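Toy building bricks
From the Evlow household encyclopedia
By Elie Boutros – April

A toy building brick is a small block made to lock on to other blocks like it, so that whatever you build stays up when you lift it. I've been writing entries for this encyclopedia for a while and this is the one I kept asking for, because I grew up on a bedroom floor covered in the things and I still have opinions. I'll try to keep the opinions to the places where they do some good. 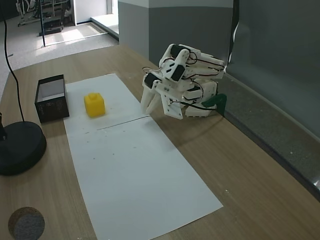
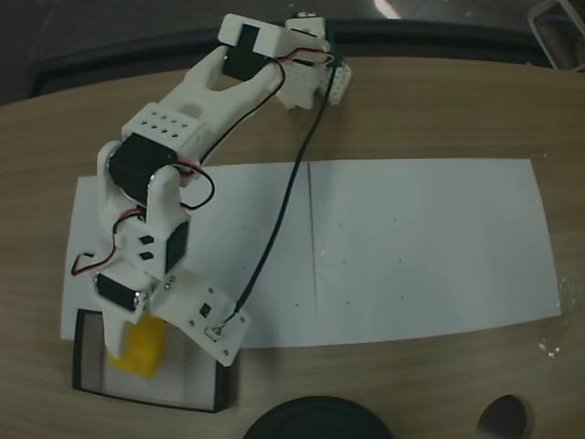 A yellow brick with a raised stud on top (first picture) and the white arm on the light wooden table (second picture).

What counts as a brick

Plain wooden blocks have been around for as long as people have had offcuts and children, and I love them, but they belong in their own entry. They stack and that's all they do. A building brick has some way of holding on. Mostly this means a raised bump on the top, usually called a stud, and a hollow or a socket underneath that the stud pushes into. Some have pegs at the side, some have slots, and there have been magnetic ones too, though whether a magnetic block is really a brick is a matter I've argued over with Tapio Turunen (who edits the games section) more often than either of us would like.

The holding on has a name in the trade, which I was pleased to learn: clutch. Good clutch means the bricks stay put in a tower but come apart in a five-year-old's hands. Too little and the castle falls over when the dog walks past. Too much and you're using your teeth, which you shouldn't, and which all of us have done.

Sizes

Small bricks are for older children and for adults who pretend they're buying them for older children. Large bricks are for toddlers, and the reason is simple enough, they can't be swallowed. Then there are the really enormous foam or hollow plastic ones you find in nurseries and soft play, big enough to build a wall you can hide behind. My nephew built one across a doorway one Sunday and we had lunch on the wrong side of it.

In the bigger sizes you tend to get rounded corners and fewer studs, sometimes just one. A single stud lets the brick above spin round, and toddlers find that wonderful – it makes doors, propellers, heads that turn. It makes a wobblier wall, of course. Two studs or more stop the spinning, and that's where proper building starts.

What they're made of

Early ones were made of rubber, wood, pressed tin or even a sort of artificial stone, and they were lovely to look at and heavy to carry upstairs. Plastic took over in the middle of the last century. It could be moulded very precisely, it kept its colour, and you could wash it in the sink. The hard, shiny plastic used for most small bricks is usually one called ABS, and it's about as tough as a toy gets.

There's been a move back to wood lately. Endodwood make a pegged beech brick that I bought a box of for this article (I told myself it was for this article), and they feel marvellous, warm and a bit waxy. They do swell in a damp house. Mine lived near the kettle for a month and some of them wouldn't go together afterwards. Drahomíra Malý, who restores old toys and knows far more than I do, tells me to keep wooden bricks in a cloth bag and never in a sealed tub. I've moved them.

Colour

Red, yellow, blue, green, white and black cover nearly everything most people remember from childhood. Bright colours are easy for small children to name and easy for grown-ups to spot on a carpet before stepping on them. White goes yellowish in sunlight over the years, and so does pale grey. There are home recipes for bleaching them back, and I tried one and ended up with patchy bricks that smelt of hairdresser. I wouldn't bother.

Collecting

People do collect them, and quite seriously. Ottó Lengyel has 3309 bricks from a single maker, Mustonen, and he can tell the early ones from the later ones by the underside. The early ones have a plain hollow and the later ones have a cross-shaped rib. I looked at several and could just about see it once he'd pointed. He keeps them sorted in old seed drawers, and I came away wanting the drawers more than the bricks.

If you're buying second-hand, look for bite marks, faded sides and cracks at the corners. Boxes matter a lot to collectors and hardly at all to anybody else. A Mustonen starter set had 280 pieces and the large one had 1075, and a complete large set is hard to find, mostly because the little window frames got lost down the backs of sofas.

Washing and storing

Plastic bricks can be washed in warm soapy water, not hot, or they may warp. I put mine in an old pillowcase with a knot in it and swish it about in the bath. Spread them on a towel and leave them overnight, as water sits in the hollows for ages. Don't wash wooden ones – wipe them with a damp cloth and leave it there.

For storing, sort by shape before you sort by colour. I fought this advice for years. A small red piece in a bin of nearly 400 red pieces is invisible, but a small red piece among other small pieces jumps out at you. Nazma Kumarasinghe wrote in to say she sorts by neither and lays everything on a bedsheet with a drawstring round the edge, so it all gets scooped up at bedtime. I've tried it since and it's very good!

Use by grown-ups

Architects have used bricks for rough models, teachers use them for fractions, and I know of at least one bakery that plans its shelves with them. Ullumis, the puzzle people, sell a pack of plain white ones with no instructions at all. I found them a little bleak and then spent a whole evening building a staircase.

See also: wooden blocks, marble runs, dolls' houses, construction sets (metal)

We use cookies to remember which entries you've read. Accept or change your settings.

Contact the editors | © Evlow | Back to top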